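The woman who runs the repair evenings in Stalville does not like the word "hobby." She fixed sewing machines for a living for 20 years, first at a shop in Cukholm and then on her own, and she still charges for the hard jobs.

"People bring me a machine and say it's dead," she says. "Most of the time it's full of lint. You clean it, you oil it, it runs."

She learned the trade from an aunt who did alterations. The first machine she took apart was a Boros, and it stayed in pieces for 3 weeks.

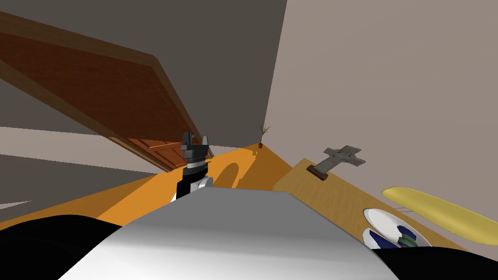
A reddish-brown wooden door in the room.

The evenings are on Tuesday and begin at 8. She started them after the shop in Wutine closed and its customers had no place to go. She asks them to stay and watch the work.

"I want them to see where the oil goes," she says. "If they only drop it off, they'll be back in a year with the same problem."

Parts are the hard part of the job now. A bobbin case she used to buy over the counter can take 60 days to arrive - when it can be found at all. She keeps old machines at home and strips them as needed.

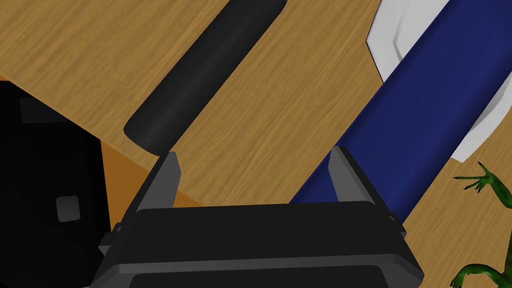
Her advice on buying is short. Get a used one with metal gears, and sew on it before you pay.

"Bring your own fabric," she says. "The seller will always hand you a nice flat piece of cotton. Bring denim."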